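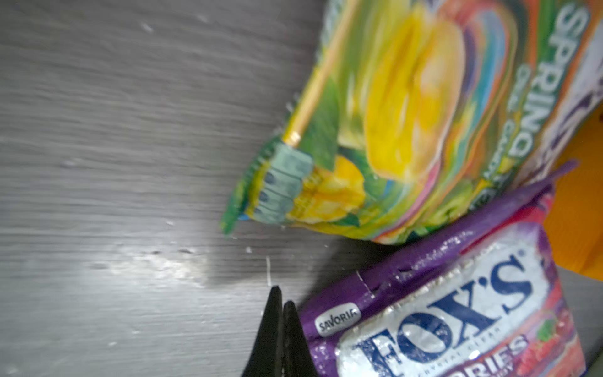 Gripper beside the Fox's pack, Rereo packing cell

Projects > Rereo > Progress
Filed under: Faults & Fixes

September was a great month, even with the fault! Eight picks into a run of 200, the gripper closed late and pinched a seal – we hit the stop and logged it for Altell.
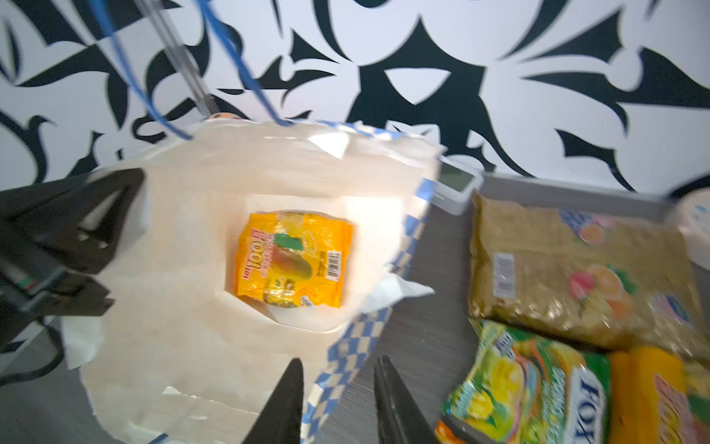 The late close came from a worn connector, and Ieva Butkienė found it in an afternoon. Soft packs like the mango one in the checkered-trim bag are our next test, 2,000 cycles at reduced force. We can't wait!

2 comments · 8 shares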